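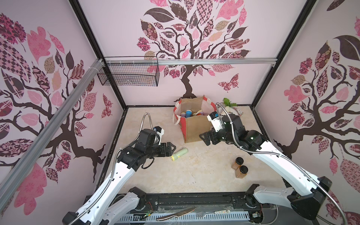
I've been using the Plistier jute tote for shopping since December and I'm a little in love with it! It's tan burlap with red and white trim and white handles, and it stands up by itself while I load it, so I can put all the tall bottles in together and keep both hands free (my old Evach bag flopped over the second I let go).

Mine carries shampoo, cleaning stuff, a couple of square glass jars with lids, whatever the week calls for. Jars go in first, bottles next, greens on top – otherwise you get squashed leaves. I paid 84 for a set of 2 from Sania and gave the other one to my sister.

Gripes? It sheds fuzz on dark coats, and you can't throw it in the wash. Spot clean only. I'd still buy it again, maybe with longer handles next time.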